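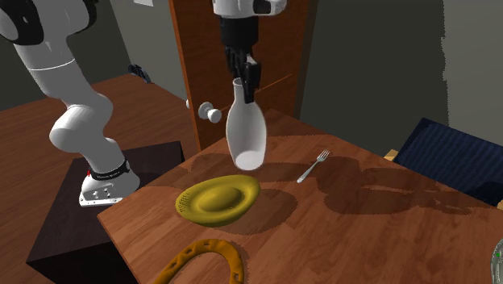
Slide 1: Simulated arm with its fingers round the neck of the vase. Table task, Kadwood set.

Right, hello everyone. Leave this slide up while people find their seats, then straight in.

So I teach robots by doing the job myself, with a controller in my hand, and the arm on the screen copies me. We call the whole setup Panora. I spent most of March driving this one arm round this one table, and I want to tell you what I got wrong, as that's the bit people email me about afterwards.

First thing – the vase. Point at the neck. I like a neck grip because the fingers have something slim to close on, but you've got that big round body underneath and it's easy to forget how far down it goes. My early runs were full of me putting it down too hard. You're watching the fingers, the fingers look miles up, and bump!

(Pause here. Ask who has driven an arm by remote before. Usually a few hands.)

Second thing, shadows. Look at the dark patches to the right of the vase. I steer by shadows far more than I expected to, and the jagged ones on this table drove me mad. In Campos, our older set, the light was flat and I had no idea how high anything was.

Numbers, quickly. I recorded 822 runs and kept 312. The rest went because I dithered. If you hover over a plate for ages making up your mind, the robot learns to hover over plates too, and it's very good at it. I now bin a run the moment I catch myself hesitating, and start again.

The fork gets its own slide later so don't get drawn in. If someone asks: yes, flat things are horrible to pick up, and I come in across the handle.

Breaks! I stop after 4 runs and put the controller down. My worst data all comes from the end of a long sitting – you can see my hand getting lazy in the curves.

Next slide is the Flistard replay. Check the sound is off before clicking.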